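**Small items, small shelves: a thread on household sorting from the Carameo Home Organization Program**
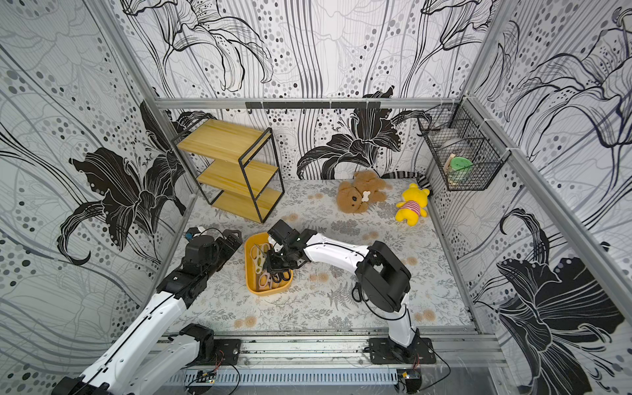

*Reading time: 4 minutes*

**1.** The Carameo Home Organization Program is publishing its guidance on scissors, soft toys and small shelving as a thread, dated 31 January 2026. The full leaflet will be available at the Abdel Rahman branch in February. Residents are welcome to share any post separately.

**2.** Scissors are among the items most often reported as missing in the homes we visit. In most cases the household owns several pairs, stored in several rooms. Our first recommendation is to bring every pair to one place before deciding where any of them should live.

**3.** A shallow rectangular tray is well suited to this purpose. An orange-yellow plastic tray, such as the one shown at the top of this thread, is easy to find on a pale surface. Pink, black and peach handles can be told apart at a glance when the pairs are kept in a single layer.

**4.** Handle color may be used to assign a purpose. One possible arrangement is as follows:

- black handles: paper and mail
- pink handles: fabric only
- peach handles: school and craft work

Households may choose any colors they wish. The assignment should be written down and taped inside a cupboard door.

**5.** Fabric scissors should not be used on paper, tape or packaging. Members who sew will already hold firm views on this subject, and the Program supports them.

**6.** Please place scissors in the tray closed, with all handles facing the same end. A pair that does not stay closed may be secured with a rubber band. Where young children are present, the tray should be kept in a locked cupboard or on a shelf well out of reach.

**7.** On duplicates. The Program does not set a maximum number of scissors per household. Wael Tazi, who coordinates home visits, suggests keeping one pair for each assigned purpose and one spare. Remaining pairs in good condition may be brought to the Abdel Rahman branch, wrapped in thick paper and labeled.

**8.** Loose or blunt pairs are accepted at the sharpening table in February. The limit is 3 pairs per household. Items are returned within 48 hours. Pinking shears cannot be accepted this season.

**9.** We turn now to soft toys. These are frequently left on the floor along a wall, where they gather dust. A three-tier unit with light wooden shelves in a thin black metal frame, like the one at the left wall in our picture, takes up little floor space and gives a child a clear place to return each toy.

**10.** Suggested use of a three-tier unit:

- bottom shelf: heavier toys and larger plush animals
- middle shelf: the bears and other favorites in current use
- top shelf: light items handled by adults

Scissors should never be stored on an open unit that also holds toys.

**11.** Small accessories should stay with the toy they belong to. A little bone, for instance, is readily lost when it is put into a general toy box. A cloth bag with a drawstring, hung from a hook or placed on the same shelf, is sufficient. Clothing that comes off a bear may be kept in the same bag.

**12.** Long plush pieces, including tails, do not fold neatly. They may be laid along the back of a shelf or hung. A wall-mounted bar with small hooks is useful here, provided it is fixed securely and the load is kept light. Please follow the manufacturer's stated limit.

**13.** Before toys are placed on a shelf, check the label for washing instructions. Dressed bears should be undressed first where the clothing is removable, and the clothing washed separately. Toys should be fully dry before they are put away. Toys without a label should be cleaned by hand with a damp cloth.

**14.** Several members have asked about patterned surroundings. Floral panels and printed mats are a matter of taste. The Program notes only that small objects are harder to find on a busy pattern. Large gray lilies on a wall present no difficulty. On a patterned floor, a tray in one strong color is advisable for anything sharp.

**15.** A correction to our previous thread: the Vosent drawer dividers distributed to members are not dishwasher safe. They should be washed by hand in lukewarm water. We regret the error. Members whose dividers have warped may exchange them at the branch desk.

**16.** Printed copies. 100 copies of the leaflet have been ordered in large type. Members who require one sent by mail should reply to this post or write to Macario Galindo at the Program office. Please include the name under which the membership is held.

**17.** The Drivine neighborhood group will hold its sorting afternoon in the ground-floor room. Participants are asked to bring one tray or box, any scissors they wish to have assessed, and no more than one bag of soft toys. Sharp items must be handed in at the entrance on arrival.

**18.** The next thread in this series concerns string, ribbon and wrapping paper. Questions on the present thread will be answered here until the end of February.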